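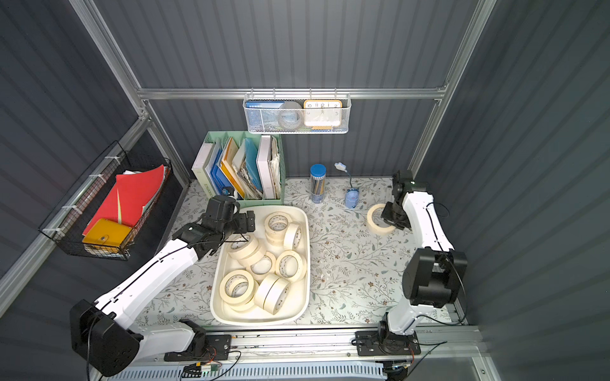

Attachment 1: tape sorting station, left arm at the tray, one roll on the table by the right gripper

Ticket 161
Subject: Left gripper lags and drops rolls during remote demonstrations
Opened by: Fatima Mokoena
Assigned to: Indrek Jõgi
Station: Zakby, two-arm table
Priority: Normal
Status: Closed
Opened: 25 August 2021

Description of problem

Task is "move tape rolls out of tray." The operator drives both arms from the leader handles, picks a roll from the white tray and sets it on the table to the right. We need clean demonstrations from start to finish, and the left arm is spoiling most of them.

When I squeeze the left handle, the gripper starts to close, stops for a moment, then closes the rest of the way. By then I have usually started lifting. The roll slides out and falls back into the pile. The right gripper follows my hand normally.

It is worse on rolls that are stacked or leaning on another roll. On a roll lying flat I can wait for the jaws to catch up and the pick is usually good, but then the recording has a long pause in it and Naledi rejects it at review.

What I tried before opening this:
Restarted Belay (the recording software). No change.
Swapped operators. Zeeshan gets the same thing.
Homed both arms twice. No change.

Log

Indrek Jõgi
Please run the left gripper open and closed from the service page, with no handle involved, and tell me if it still hesitates.

Fatima Mokoena
Ran it 20 times. It does not hesitate. Opens and closes in one movement every time.

Indrek Jõgi
Then the gripper motor is fine and I would leave the jaws alone. Next suspect is the handle or whatever sits between the handle and the arm. Can you swap the two handles at the Rorkik box, so the left handle drives the right arm? Keep the speed limit low while you do it, the directions will feel wrong.

Fatima Mokoena
Swapped. The fault stayed with the left arm. The right arm is good with either handle.

Indrek Jõgi
OK, so the handles are ruled out too. Send me the joint log from one bad pick and one good pick. Start the log before you touch the handle.

Zeeshan Qureshi
Logs uploaded, I did the picks while Fatima was on review. One thing I noticed – the hesitation only shows up when the forearm is reaching out toward the far side of the tray. If I pick near the front edge, close to the base, the gripper is fine.

Indrek Jõgi
That helps. In the bad log the gripper position readings stop for a moment and then jump. The commands are being sent on time. It looks like the gripper loses its connection when the arm is extended. Please power down and check the cable clips along the left forearm, then the connector at the gripper end. Look for a cable that has no slack left when the arm is reaching.

Fatima Mokoena
Powered down and moved the arm out by hand. The gripper cable goes tight before full reach. It was clipped too close to the elbow joint and it pulls on the plug. The plug was not fully seated either.

Naledi Mtshali
The forearm clips were redone in June when we changed the cable, so that may be where it started. I will go back through the left-arm recordings from then on. Please don't delete anything, even the bad ones.

Indrek Jõgi
Move the first 2 clips toward the gripper so there is a loop at the elbow. Reseat the plug and fit the locking tab. Then sweep the arm by hand through the whole tray area before you power on, and watch the loop as it passes the housing.

Fatima Mokoena
Done. The loop clears the housing and the cable stays slack at full reach. Powered on, homed, recorded a full session on the left arm with the rolls piled the way we normally pile them. No hesitation on any pick. I dropped 4 rolls, all on my side – I came in at a bad angle on the ones standing on edge.

Indrek Jõgi
New log looks clean, no gaps in the gripper readings. Keep the drops out of the training set but save them in the Belay folder marked "operator."

Naledi Mtshali
Accepted the new session. The older left-arm recordings with gaps are tagged "cable" and taken out of the set. Zeeshan will record replacements.

Resolution

Gripper cable on left forearm clipped with too little slack, plug partly unseated. Clips moved, plug reseated and locked. Slack check at full reach added to the Zendport setup sheet for both arms.

Closed by: Indrek Jõgi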